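# Chapter 3: Reading the Offer

A robot picking kit is sold twice. The first sale happens on a web page, where a price, a payload and a success rate sit beside a short film of an arm doing something well. The second happens in your building, weeks later, when the people who have to run the kit decide whether they were told the truth. This chapter is about the first sale, and how to keep it from spoiling the second.

Our running case is the Clenden bin-picking kit, which we will follow through the next several sections. Clenden sells a gripper, a controller and a software license called Gokamell. The buyer supplies the arm. The brochure promises "any object, any order, from day one," and it is worth stopping on each of those phrases before reading any further.

"Any object" is the weakest. No gripper picks any object. What a seller can fairly mean is any object from a stated group, within a stated range of size and weight, with surfaces the fingers can hold. Gokamell's data sheet does give a weight limit of 2 kilograms, on its last page, in smaller type than the promise. It gives no limit for shape. A careful buyer will ask for the list of objects used in testing, and will ask again if the first answer is a film.

"Any order" is better, because it can be checked. It means the objects may lie in the bin however they fell, and the software chooses which to take first. Whether it chooses well is another matter. A system that takes the easy things and leaves the awkward ones until someone clears them by hand can still post a fine average.

Then there is the mix. A bin of identical boxes tells you almost nothing about a bin of unlike things, and sellers know which of the two makes the better film. A hairbrush has a thin handle and a head full of bristles. Sunglasses have two smooth lenses and very little else to hold. A bottle on its side may roll when touched, and so may a ball. Each of these asks the gripper for something different, and a fair trial puts them in the same bin.

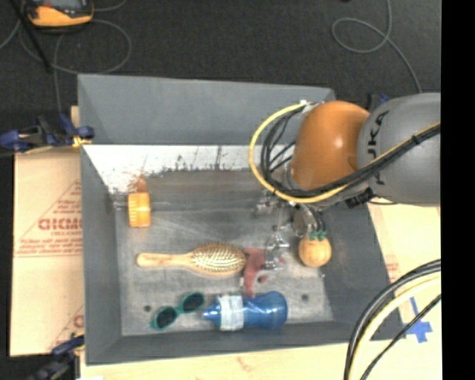 Space between objects matters as much as the objects do. Five items spread over a wide floor are far easier to pick than the same five heaped in a corner, and a success rate that doesn't say which was tested can't be compared with anything. Clenden's 2,000 trial picks sound like plenty until you ask how full the bin was for each one. The company's answer to our question was that the bin was "typically loaded." We asked what that meant and are still unsure.

Walls deserve a line of their own. An object against the side of a bin leaves no room for a finger behind it. Ask how picks near the wall were scored, and whether the seller left them out.

Tatsuya Takeda, who reviewed the kit for a parts warehouse, took a simple approach that we recommend to students. He refused to let the sales team load the bin. He brought his own objects on a Monday, tipped them in, and wrote down every attempt, including the ones the software gave up before the arm moved. Clenden had not been counting those. In his first run of 30 attempts, that one change in the rules moved the score more than any setting in the software did.

He also priced the rival Clindus kit, which costs more and claims less. Its data sheet lists the things it can't pick — a habit we wish were common.

None of this proves the Clenden kit is bad. We think it may be quite good at a narrower job than the one advertised.

## 3.1 What counts as a pick

Before any rate can be trusted, the word under it has to be pinned down. Clenden scores a pick when the object leaves the floor of the bin. Clindus scores it when the object has been released at its target. An object dropped on the way is a success by the first rule and a failure by the second.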